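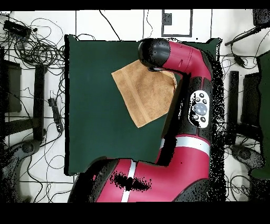
Hi, I'm Manon, and I look after the group known as Olo. We work on getting robot arms to handle soft stuff: towels, napkins, sheets of wrapping paper, anything that changes shape the second you touch it. We're based in Firdale, over a tile shop, and there are five of us if you count Traian, who splits his week with another lab.

## How we got started

Helmi Honkanen and I used to share a desk at a place that did rigid parts. Boxes, brackets, bottles. It was good work and I liked it fine, but every time somebody asked "could it do a towel?" we'd all laugh and change the subject. After a couple of years of that, Helmi stopped laughing and wrote a four-page note on why towels were hard. I read it on the train, missed my stop, and ended up in Grusuvville with a dead phone. Olo came out of that note, more or less.

Yuxi Jin joined us the following June to work on the camera side, and Shufen Du came over from textile testing (she knows more about terry loops than anyone should, and she will tell you!).

## The thing we're known for

If people have heard of us, it's usually for a method we call Zhong. Most folding systems look at the cloth, build a full model of its shape, and plan the whole fold from that. We tried it. The model was lovely and the folds were terrible, mostly because the arm kept getting between the camera and the cloth at the worst time.

So Zhong doesn't wait for a clear view. It keeps a short list of guesses about where the hidden corners could be, makes one small move, then throws out the guesses that don't fit what it sees next. Then it goes again. A fold might take six or seven of these little moves, and yes, it's slow – a bored teenager would win easily.
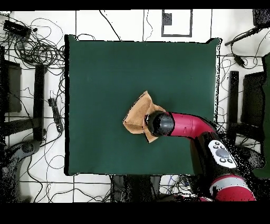
Missing depth is the part we argued over the longest. Depth cameras leave holes, especially near shiny or dark surfaces, and our first version filled those holes in with whatever was nearby. Yuxi hated that. Look at the black speckle down by the lower right, where the arm blends right into the floor: the old code would happily have made up a surface there. And with the wrist down on the right half of the piece like that, there's a good chunk of it the camera simply can't see. Zhong marks all of that as "don't know" and carries on with the pointed corners it can find. That one change did more for us than a whole winter of tuning.

## What the numbers say

Our last full round was 211 trials across 26 items, all on a plain green background. The older method left us with 30 items dropped or folded so badly we had to start over. Zhong had 17. Same arm, same items, same starting piles.

I'd love to say we understand all 17. We don't! Thin napkins are still the worst, and anything with a heavy border tends to flop back open after the last move. Shufen thinks the border problem is about stiffness and Helmi thinks we're just letting go too fast. They have a whiteboard about it.

We also haven't tested on patterned backgrounds yet, so please don't take those results as a promise about your kitchen table.

## Who does what

- **Manon Kennedy** – planning, paperwork, talking to visitors
- **Helmi Honkanen** – the Zhong method and most of the math
- **Yuxi Jin** – cameras, depth, calibration
- **Shufen Du** – materials and test items
- **Traian Filip** – arm control, Tuesdays through Thursdays

## Come and say hello

We like visitors, and we like odd fabrics even more. If you've got something soft that you think will beat us, send it over with a note saying how you'd want it folded. Students are welcome to write too, and you don't need a robotics background (Shufen didn't have one). I read all the mail myself, though I'm slow at it in June when everybody's thesis is due.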